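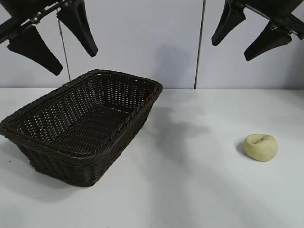
Kálmán Nyitrai

Wanted: test builders for the Hesten hull paint trial

I build model ships, mostly small wooden-deck coasters and trawlers, and I have spent too much of my adult life reading product claims on the backs of paint bottles. Self-leveling. Hides seams. One coat. I have a shelf of those bottles and I can tell you which ones did what they said, and it's a short list.

So when Zamfir, who sell the Hesten line of brush-on acrylics, asked if I would run a builder trial on their new hull set, I said I'd do it on two conditions. I pick the builders, and I publish what the builders write, including the bad parts. They agreed to both in an email, which I have kept. I am still not sure they understood the second one.

I need 12 people.

What you would be doing

You get a resin hull, the Stornon harbor tug, waterline version, and the full Hesten set: 8 colors, a primer and a satin clear coat. You prime it, mask it, paint it with a brush and clear coat it. No airbrush at any stage, please. The claim on the label is that you can get an even finish below the waterline with an ordinary flat brush and no brush marks, and I would like to know if that's true on a curved surface about the length of your forearm. I've seen it done on a flat card at a show table. Anything looks good on a flat card at a show table.

After that comes the part I care about more. The painted hull sits on a shelf for a while and then you mask over it with regular tape, the kind you already own, and pull the tape. Then you handle it the way you would handle a model you were rigging. Thumb on the bow, fingers under the stern, for an evening. Most paint reviews stop at the point where the paint is dry and pretty. Mine usually go wrong a few weeks later, when I'm trying to get a railing on and the red comes off on my hand.

You will fill in a log as you go. It's plain and a bit dull. Which coat, how long you left it, what the room was like, what you thinned it with if you thinned it, what went wrong. I don't want star ratings. I asked Zamfir to drop the star ratings from their form and they put them back in, so you'll see them on the last page. Leave them blank.

Who I'm looking for

Mixed experience. If all of you have been building for decades we will learn that good painters can paint. I want at least 5 places to go to people who have finished three models or fewer. Those can be cars, planes, tanks, whatever. You don't need to have built a ship.

You do need to have used a brush for something bigger than a face or a hatch. You need somewhere to work that has a window that opens. You need a camera or a phone that can take a sharp close-up in daylight, no filters.

I would rather not have people who run a channel or a shop that gets free product from paint companies. I'm not accusing anyone. I've had free product myself, and I noticed that I got kinder, and I didn't like it.

If you already love Hesten paint, fine. If you already hate it, also fine, but say so when you write.

What you get

You keep the hull, the paints and the two flat brushes. There's a payment of up to $60 toward your time, and it depends on how much of the log you complete. Miss the tape test and you get half. Zamfir is paying this, through me, and it doesn't change with what you say about the paint.

It's poor pay for the hours, and I'm saying so before you have to work it out. If you need the money, this isn't the way to get it.

What Zamfir gets

They get the logs at the same time as everyone else, with your names taken off unless you want them on. They do not get to see drafts. They may quote you in advertising only if you say yes in writing, and I'd think twice. A friend at my club, Kustley Modelers, once wrote "better than I expected" about a filler putty and found "Better!" printed on the box with his initials under it.

The first run of the set is 1,000 boxes, and they would obviously like nice words before it ships. That's their business. If the paint is good, the logs will say so.

The timetable

Kits go out in December. Expect the painting to take a couple of weeks of evenings if you let each coat cure for as long as the label says, and I do ask that you follow the label, even where you know better. If it fails, I'd like it to fail when used as directed. You can do it your own way on the bottom of the hull, where it's flat, and write that up separately.

How to apply

Write to me through the contact page with the subject line "tug". Tell me what you've built, what you paint with now and one product that let you down, with some detail. Attach a photo of something you painted with a brush. It can be ugly. I'm more interested in whether the photo is in focus.

Please don't write to Zamfir about places, they don't have any to give. I read mail after 8 p.m. and I answer everyone, though sometimes the answer is one line.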